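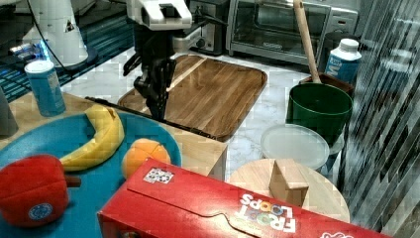 Kitchen Duty: Building an Arm Cell in a Shared Workshop

The Tanstead workshop rents out bench space by the month, and most of its members do woodwork or fix bicycles. In the back corner is something different. For the past two winters a small group of members has been putting together a robot arm cell on a kitchen counter, and they have done it on evenings and spare weekends with parts they could pay for themselves.

The project is called Pirden. Its goal is modest. The arm should be able to pick up ordinary kitchen things, carry them a short way and set them down where they belong. The group chose a kitchen over a plain bench at the start, because they wanted to deal with the clutter that comes with one. A plain bench would have been easier, and several members said so.

The counter has a marble pattern. On it the group keeps cereal, a toaster and a toaster oven, along with a teal plate of fruit. The fruit is mostly what the arm practices on. A banana is long and curved, an orange is close to a ball, and each asks something different of the gripper. The wooden tray with the raised rim gets used as the drop-off point. The rim turned out to be a good test. If the arm comes in too low, the fingers hit wood before they get over the edge.

The arm itself was bought used. The group spent most of its first winter on the mount, which had to be stiff enough that the column did not sway when the arm reached out to full length. The first mount was bolted through a single layer of board and it flexed. The second has a wider footprint and has not been touched since February. Members who want to copy the build are told to spend their money there first.

The gripper has two fingers. The group tried softer pads and went back to the plain ones, because the soft pads picked up crumbs and then dropped things. Opening and closing speed are set separately. Closing is slow, and opening is quicker.

Software was the part the members knew least about. They started with the control program that came with the arm and wrote their own layer on top, which they named Vuro. It is 1816 lines long, and the group is proud of how short it has stayed. Vuro holds a list of positions over the counter and a list of moves between them. Each move starts with a lift to a safe height. That one rule got rid of most of the early collisions, at the cost of making everything slower.
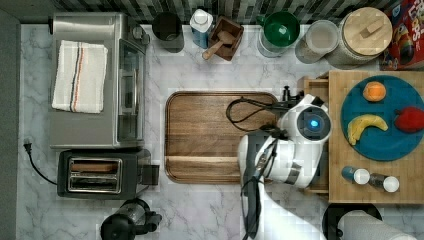

Cables were a bigger problem than anyone planned for. A cable that hangs free will catch on a canister sooner or later, and one that is tied too tight pulls on the wrist when it turns. The group went through several ways of tying them down along the arm. The present one uses hook-and-loop straps with a slack loop at each joint. It still needs checking before a run, and the checklist taped up near the bench has cables as item one.

The second item is the emergency stop. The button is mounted at the edge of the bench, on the side away from the arm, and whoever starts a run stands next to it until the run is over. The workshop asked for this rule before it would let the group plug anything in.

A standard test is 13 pick-ups in a row, with the fruit put back on the plate by hand between tries. In the best session so far the group ran the test two times and finished both without a drop. Other nights have gone much worse. The log shows one evening of 38 tries that was given over entirely to the orange, which kept rolling out of the fingers. Moving the grip point lower by the width of a pencil solved it.

Money has come from the members, plus a small grant from the Nkuna fund, a local program that pays for tools in shared spaces. The grant covered the mount and a spare set of fingers. The spare set has already been used.

The next job is the shakers and canisters. Smooth, round containers with lids are harder than fruit, and the larger ones may be too wide for the gripper. The group plans to measure everything on the counter before it buys new fingers. After that it wants to try cereal boxes, both standing up and lying flat.

Pirden meets in the evening after the wood shop closes, when there is less dust in the air. Tanstead members can sit in on a session, and the plans for the mount are in the binder by the front desk.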